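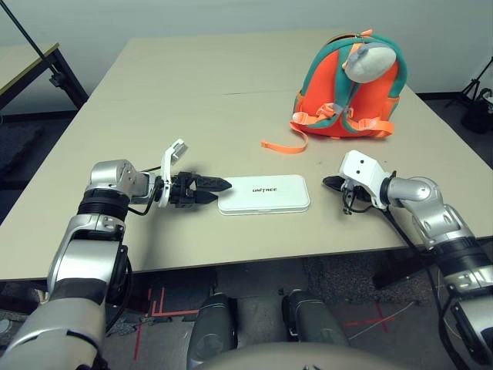
A winter day at the Vinum open cellars in Druvitz

Every February the wine growers of Druvitz open their cellars for one weekend under the name Vinum. Visitors buy a glass at the old railway depot and walk up the hill from door to door. We went on the second day, stayed from late morning until dark, and came back with four bottles and sore feet.

Before you go

Getting there: Train to Druvitz, then bus 13 to the depot. The bus fills up early, and the walk from the station takes half an hour along a flat road.
Tickets: 9 euros at the door, including a glass and a map. Small pours are free with the ticket in most cellars. Older bottles cost extra.
Food: Soup and sausages at the depot, bread and cheese in several cellars. Kukier, the bakery on the church square, stays open through the weekend.
Bags: A backpack is better than a shoulder bag on the cellar stairs. Choose a bright one if you plan to leave it at the coat check, where nearly everything on the racks is black or navy.
Shoes: Flat soles with grip. Cellar floors are packed dirt or worn stone.
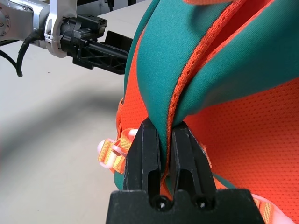
By the Griffiths Travel Notes desk
Sunday, February 16, 2020

The depot opens at ten and we got there shortly after eleven. The line for glasses went out the door and along the loading platform, but it moved fast. Inside there is one long counter for tickets, a smaller one for bottled water, and a row of benches against the back wall. The map you get is a folded sheet with the cellars marked by number. It does not show the hill, so two cellars that look like neighbors on paper may have a steep flight of steps between them.

Most people start at the bottom and work their way up. We did the opposite on the advice of a couple on the bus, and it was a good decision. The top row was quiet until about one o'clock, and the growers there had time to talk. By midafternoon the crowd had reached them and we were going down past it.

The first cellar we visited was dug into the hillside in the eighteenth century and has been in the same family for five generations. The front room holds the press, which is no longer used. Behind it a passage slopes down to the barrels. The temperature stays close to 50 degrees all year, so in February it feels mild when you come in from the wind, and after twenty minutes it does not feel mild anymore. We tasted a dry white from the last harvest and an older one from the same rows. The young one was sharp and a bit like green apple. The older one had gone rounder and tasted of nuts. We bought the older one.

The owner explained how the slope is divided. The lower part has heavy clay and goes mostly to red grapes. Higher up the soil is thin and full of limestone, and that is where the whites grow. Frost settles at the bottom in spring, and in a bad year the lower rows can lose most of their buds in a night. The family still works the steepest piece by hand, since a tractor would tip over there.

Two doors down we found a much newer business. The couple who run it bought an empty cellar, cleared it out over two winters, and put in steel tanks. They make sparkling wine and very little else. Their bottles rest for 18 months before they are opened and topped up, and they turn each rack by hand. A full rack holds 500 bottles and takes one person less time than we would have guessed. They let visitors try a few turns. You grip the base, give it an eighth of a turn, and set it back slightly steeper. It is harder on the wrists than it looks.

Lunch was at Kukier, on the church square. It is a narrow shop with a few tables in the back, and on an ordinary weekend it closes at noon. They had a potato pastry with caraway, a plum roll, and coffee served in glasses. The potato pastry was the best thing we ate all day. Go before one if you want it. The tray was empty when we left.

The afternoon was less even. One cellar had music and was so full that we turned around on the stairs. Another was charging for every pour, which the ticket had not led us to expect, and the wine was ordinary. The one at the bend in the road made up for it. It belongs to a retired cooper who still repairs barrels for the neighbors, and he had a half-finished one standing in the yard with a small fire burning inside it to bend the staves. He makes only one red wine and sells it without a label. He is 72 and told us he planted the last of those vines himself in his twenties. We stayed there longer than anywhere else.

There are a few things the organizers could fix. The toilets are all at the depot, which is a long way down from the top row. The steps on the north side were icy in the shade, and there was no sand on them. Water was also hard to find once you left the depot, so fill a bottle before you start climbing.

You can have purchases held at the depot until six. Each cellar writes a slip, a van brings the bottles down, and you pick them up at the side entrance. Our slip from the cooper's cellar was missing and we had to wait a while, but the bottle turned up on the next run. Keep your copies — the staff will ask for them.

The last bus to the station left full, and those who did not fit were told another would come in twenty minutes. It came in ten. If you would like to stay the night, Druvitz has two guesthouses and some rooms above the cellars, and all of them are booked well ahead for the Vinum weekend. The bigger town down the line has more beds, and the train takes a quarter of an hour.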